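# The Towel Bench at Nollcombe

The shared workshop at Nollcombe has a rule that projects get cleared off the floor at night. Krystyna Chmielewska and Harish Thevar got an exception in July, and their red arm has stayed put ever since.

The two wanted a machine that could handle household cloth. Chmielewska repairs sewing machines for a living. Thevar writes the control code at home and brings it in on a laptop. They bought the arm used, and the first 12 weeks went to cabling and getting it to stop in the same place twice.

Towels came next. A plate or a box keeps its shape when a gripper touches it – terry cloth doesn't. The pair logged up to 400 attempts before they were willing to show other members, and most of those were thrown out when the table was moved and the arm had to be calibrated again.

The green table cover was Nataša Đorđević's suggestion. White cloth had confused the software against the tile floor, and tan on dark green gave it a clear edge to find. The cover still creeps at the corners. Thevar wants to clamp it. Chmielewska would like to glue it and be done.

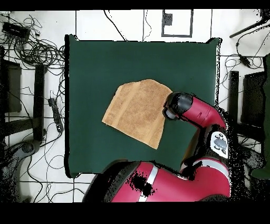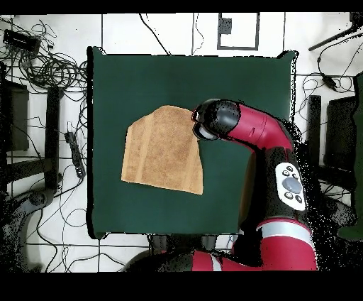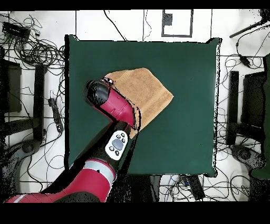

## What It Cost

Apart from the arm, the biggest bill was power supplies, at 400 dollars. The table cover and a stack of towels came to 100. Bench space at Nollcombe is 200 a month, split two ways, and they have paid it through 1st November.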